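Notes > Lab Practice > Suturing
2 min read

Wednesday, quick one before the bench gets busy. Riku Tsuchiya and I finally rewrote our rules for robot suturing on practice pads. Old sheet was 200 lines. Noone read it.

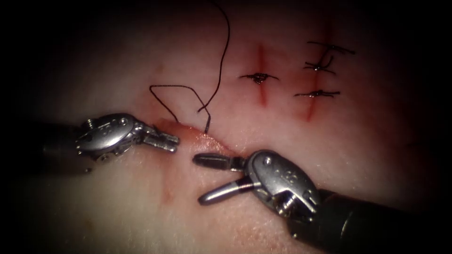 Rule one – agree what a finished stitch is before anyone starts. Knot tied, tails trimmed, edges meeting. Messy ones get logged too, dont quietly drop them.

Rule two: hands off the controls, say it out loud, then reach in. Every time.
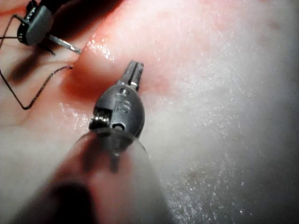 Three is naming. Pad number, operator, attempt. Run 89 still has no operator and it bugs me. Four – still arguing. More in May.

Filed under: Robots, House Rules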